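September, week 2 of the Hafstein subject line test

Okay, writing this up while the coffee is still working, so Tamara doesn't have to ask me again on chat what we're doing (sorry, Tamara!).

So the send went out at 6 a.m. to 3000 addresses off the Hafstein newsletter list, split down the middle. Version A had the long chatty subject line Bohdan wrote, version B had the short one with the discount up front. Everything else was the same: same body, same sender name, same button. I checked the button color three times, after what happened with the Nundmont send where half the list got a gray one and we had to throw the whole thing out.

Opens so far favor A, which I did not expect at all. Clicks are a mess. A gets opened more and then people seem to wander off, and B gets fewer opens but the ones who do open it go straight to the sale page. Yuri­i thinks that's just what a discount does to people and we shouldn't read anything into it. I think he's half right.
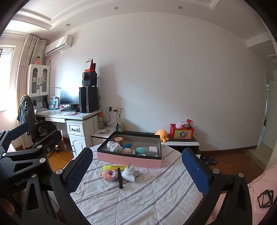

## Things that went wrong

- The tracking tag on the second link was missing an underscore, so Vekon filed those clicks under "other." I've fixed the tag and pulled the stray ones out by hand: 34 of them, all version B. Please don't add them in again!
- Mail apps that load pictures on their own are still counting as opens. I know we said we'd filter those out. The filter is on in the Vekon report but off in the export, and the export is what I used for the first chart. New chart is in the shared folder, old one is renamed with OLD in front.
- Arnulfo Sánchez got both versions. He's on the list under two addresses (his work one and the one from the trade show), so he's probably not the only person that happened to. Need to dedupe by name before the next send, or at least look at how bad it is.

## Talked it over with Petro

Petro wants to try a third version with Bohdan's opening and the discount stuck on the end. I like it, but it makes a pretty long line and phones will chop it right before the good part. We tried it on my phone and his and got two different cutoffs, so that was fun.

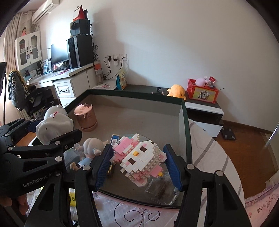 He also brought up the send time again. His feeling is that early morning mail gets opened on the phone, half asleep, and nobody buys a jacket like that. Could be! But if we change the time and the subject line together we won't know which one did it, so I'd rather hold the time where it is for one more round and then play with it. He grumbled but said fine.

Trullurus is asking whether they can have the same setup for their fall list. I told them yes in principle, after we've sorted the duplicates, and that their list is too small to split three ways. Bohdan is going to call them.

To do:

- dedupe the list (me)
- three short drafts of the combined line (Bohdan)
- turn the filter on in the export, and write down where the setting is this time (Yurii)
- ask Hafstein if the sale page is staying up, or if they're swapping it before the next send (Tamara)

Leaving the numbers alone until tomorrow morning, late opens are still dribbling in.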